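Bench Helpers Wanted for the Walau Computer Refurbishing Workshop
Part-time, paid, training included. Starts in June. 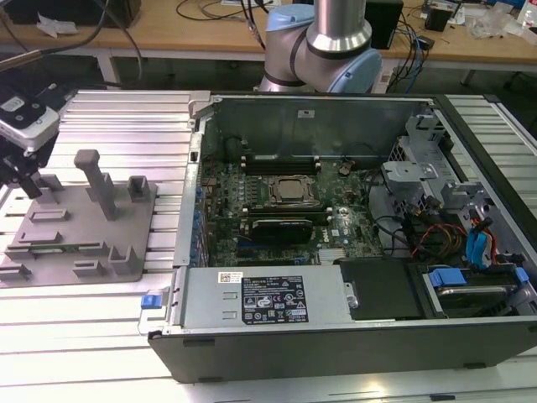 We have been taking in old office computers at Walau for a good while now, and every spring the same thing happens: a couple of local employers clear out their back offices at once, the shelves fill up, and we find ourselves wishing we had more hands. This year it's more than a couple (bless them all!), and we are expecting some 1,000 desktop computers between June and the end of the year. So we are looking for 2 new bench helpers to join us at the Garrido Street workshop, and if you have ever opened up a computer just to see what was in there, we would very much like to hear from you.

Most of what comes through the door is the ordinary office tower, the kind that sat under a desk for years and never got a kind word. You lay it on its side, take the panel off, and from there the work is mostly patient and pleasant. On a typical shift you would be:

Opening towers and blowing out the dust, which can be a lot of dust
Checking the coin-cell battery and swapping it if it's tired
Taking out the hard drive and logging it for wiping (we are strict about this one, please read on)
Reseating memory and graphics cards, and setting aside any that fail a test
Checking that power and data cables are sound and routed so they don't rub on anything
Looking over the power supply and writing its rating on the job sheet
Putting it all back together, cleaning the outside, and passing it along to the testing shelf

A word about the drives. People trust us with machines that held payroll, letters, school records and goodness knows what else. Every drive gets a tag the moment it leaves its bay, and the tag number goes on the job sheet before you do anything else, even if the phone is ringing and somebody is at the door with a cart. We'll teach you the wiping routine on Nenenon, our in-house tracking system. It looks like it was designed on a napkin, but you will be used to it by the end of your first week.

You don't need a certificate or a degree. Some of our best people came from sewing, bike repair and kitchen work, and they already knew how to keep small screws in order. What we do ask is that you have steady hands, read labels before you pull on anything, and feel comfortable asking a question twice. You should be able to lift a full tower from a cart to a bench, and to stand or perch on a stool for a shift. If you need the bench at a different height or want to work seated, tell us and we'll set it up for you. A bit of Spanish would be lovely, as plenty of our customers speak it at home, but it isn't required.

Shifts run from 9 in the morning to 1 in the afternoon, or from 1 to 5 if you're not a morning person. You can do three, four or five shifts a week, and we try hard to keep the same ones from month to month so you can plan the rest of your life. Pay is hourly and we'll give you the exact rate when we first talk, before you spend your time on a visit. Training is paid at the same rate. Tools, gloves and wrist straps are provided, and so is coffee, which is strong.

Finished computers go out through Rekine, our little storefront next door, where families and students can buy them at a fair price. After you have worked 100 hours with us you may pick out a refurbished desktop to take home, and you're welcome to build it up yourself at the bench with somebody nearby to help.

To apply, send us a short note telling us something you have fixed, or tried to fix, and which shifts would suit you. A résumé is fine if you have one handy, but the note is what we read first. You can also drop it off at the Rekine counter any time the store is open. We'll invite people in for a paid tryout of one shift, in groups small enough that everyone gets a tower of their own to take apart and put back together. Please wear closed shoes and leave bracelets and dangling necklaces at home.

We answer every note, usually within 10 days, and a little slower if a truck has just come in.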